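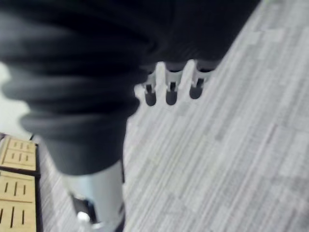 The wrist end of the arm, with its black ribbed sleeve and white tabbed gripper piece, over the carpet at Drarnodmont.

Kokeo opens its hand-teaching sessions to small workshops

Drarnodmont, May 3, 2024

Hello from all of us at Kokeo! I'm Maureen Whitlock, I run the teaching side of things, and I've been given the job of writing this announcement because I'm the one who wouldn't stop going on about it.

From today, small firms can bring us a job they'd like a robot arm to learn, and spend time at our Drarnodmont site showing it how. You do the showing yourself. You can take hold of the arm and walk it through the movement, or you can stand back and drive it with a pair of hand controls (most people try both and then get quite stubborn about their favourite). We save every go, and those saved goes are what the arm learns from. We're calling the whole thing Goodall, and it covers the sessions, the software that sorts the recordings and the help you get from us afterwards.

I came to this from a packing floor, where I spent years getting new starters up to speed. You'd never hand somebody a page of coordinates on their first morning. You'd say "watch me", do it a few times, then let them have a bash while you kept an eye on them. Teaching by hand feels very close to that, and it's why I think the people who do a job all day should be the ones at the controls. They know that the lid sticks on the left, or that you tilt the tray a bit before you lift.

We've been running Goodall quietly since last September with a handful of local firms. In that time we've recorded 2,437 demonstrations, and I have sat through far more of them than is good for me. The longest single job took 1,000 demonstrations before we were happy to leave it alone. It was a sorting task with a lot of parts that looked nearly the same, and we had to go back twice and record more when the parts supplier changed. Others needed far fewer. I can't tell you in advance how many yours will take, and I'd be wary of anyone who could.

What we've learned from all that recording

Slow and steady beats fast. Everybody speeds up after lunch, me included, and you can see it in the recordings — the hand stops pausing before the grip closes and everything gets a bit snatchy. We now take breaks much more often than we did at the start.

Mistakes are worth keeping, provided you put them right. If you miss the part, back off, line up and try again, leave it in! An arm that has only ever been shown perfect goes has no idea what to do when something slips. We do throw out the goes where somebody gives up halfway or stops to answer the phone.

Teaching by hand and teaching by remote control suit different jobs. With your hands on the arm you get a lovely feel for how hard it's pressing, so we like it for fitting and wiping. Remote control keeps your own arms and sleeves out of the way of the cameras, and it's easier on your shoulders over a long day. You do lose some of the feel, though, and new people tend to press too hard for the first hour or so.

It also helps to have more than one teacher. Two people from the same bench will pick up the same part in quite different ways, and we want both.

How a session works

Each session is for a team of up to four, and we'd much prefer you to bring people who do the job over people who manage it (managers are welcome to come and make the tea). You send us a short video of the task beforehand, along with a box of the real parts, scuffed ones and all. On the day we'll set the job out with you, show you how to move the arm safely and where the stop button is, and then hand over. By the afternoon you'll normally have a decent set of recordings, and we'll try out an early version of the task before you go home. Expect it to be clumsy. Mine always are.

After that we sort through the recordings, train the arm and ring you with a list of the bits it finds hard. Most teams come back for a second visit to record more of exactly those bits. You're given a copy of everything you record, and we don't use your demonstrations for another customer's job unless you've said yes in writing.

A one-day session costs £1,000, including the first round of training and lunch. Second visits are priced by the half day, and we'll talk it through with you before you commit to anything.

Pretdale comes next

We've also taken a smaller unit at Pretdale, which will open for sessions this September. It will be set up mainly for remote control, so teams who can't spare people for a whole day away can come in for a morning. Drarnodmont will carry on with both ways of teaching.

What we can't take on just yet: anything involving food, anything heavier than you'd happily lift with one hand, and anything where a person has to be within reach while the arm is running on its own. Please do ask if you're not sure. I've said yes to some very odd jobs.

About Kokeo

Kokeo helps small workshops teach robot arms everyday handling jobs by demonstration. We're based at Drarnodmont, with a second site opening at Pretdale.

To book a Goodall session, arrange a visit or ask for an interview, get in touch with Maureen Whitlock at the Kokeo office in Drarnodmont. Press visitors are welcome to have a go on the controls too — just allow a full hour, as it's very hard to get people off them.

ENDS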